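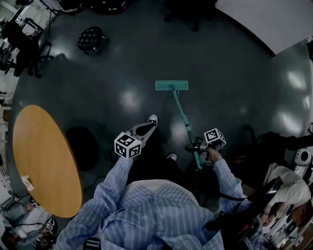

The flat mop on the hall floor, teal handle.

From: Roos Koster
To: Flalside hall list
Date: September 6, 2020
Subject: Re: Floor finish, which product and how often

Joris Vermeulen wrote:
> I've had a look at the tin left in the cupboard and it's the old
> Verbruggen polish, mostly gone hard. Do we replace like with like, or
> go over to the Stullow water-based one? Also, does anyone know when the
> floor was last stripped? The colour near the kitchen door looks
> different to the rest and I'm not sure if that's wear or build-up.
> The dance group want to be back in as soon as they're allowed.

Joris,

It was last stripped in June two years ago. I have the invoice. Whoever did it put down 2 coats and told us to expect a recoat after eighteen months, so we're overdue, though the hall has sat closed for a good part of that time.

The patch by the kitchen door is build-up, I think. People used to top up that corner with whatever was in the cupboard and never took the old layer off. Try a bit of neat cleaner on a rag, leave it ten minutes and scrape with a plastic card. If it comes up grey and gummy, it's old polish. If the colour underneath is patchy too, then it's wear and we need to talk about it again.

On the product, I'd go with Stullow. Verbruggen is fine but it smells for days and you can't open the windows on the street side. The quote I have for Stullow is $80 a drum, and one drum should cover us with some left over. Posonano wanted $501 to come in and do the lot, labour included, before travel. We have $300 set aside for the floor this year, so that one is out unless the council grant comes through.

For the weekly clean, please keep to the flat mop and plain water with a capful of neutral cleaner. No string mops and no vinegar — it dulls the finish and we'll be stripping again by next winter. The heads can go through the wash at 60 but no fabric softener. Wring them well. Most of the damage along the skirting came from water sitting there overnight.

As for the dancers, the new coats need a full day before anyone walks on them in socks, and a week before hard shoes or chairs being dragged about. I'd sooner keep the hall closed a few extra days than do it twice. Can you ask them which dates they have in mind?

I still have the spare key to the cleaning cupboard if you need it.

Roos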